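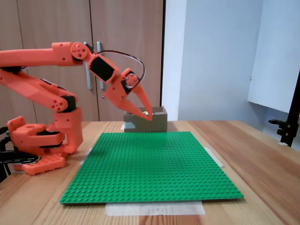
4.3 Safe Operation at the Workstation

Print this page | E-mail this page

The rules in this section apply to every Linlow tabletop arm used at a Niltimis site. Operators must read them before power is applied.

1. Fasten the base mounting plate to the tabletop before the first movement of the day.

2. Tape the baseplate to the table. Replace any strip that has begun to lift.

3. Set the box within reach of the gripper, behind the far edge of the baseplate. Mark its corner with tape so that it can be returned to the same place.

4. Check that the wrist cable has enough slack to form an open loop. It must not pass between the gripper fingers.

5. Run the first cycle at low speed. Watch the fingertips as they near the rim of the box.

CAUTION: Keep hands, sleeves and hair away from the elbow and wrist joints while the servos are powered. Switch off power before reaching into the box.

NOTE: Printed segments must be inspected for cracks after every 52 hours of use. Two operators must sign the inspection record.

6. At the end of the session, lower the arm to its rest position, then switch off power.

For replacement parts, see Section 4.4.

Revised 12 Jun 2026

Print this page | E-mail this page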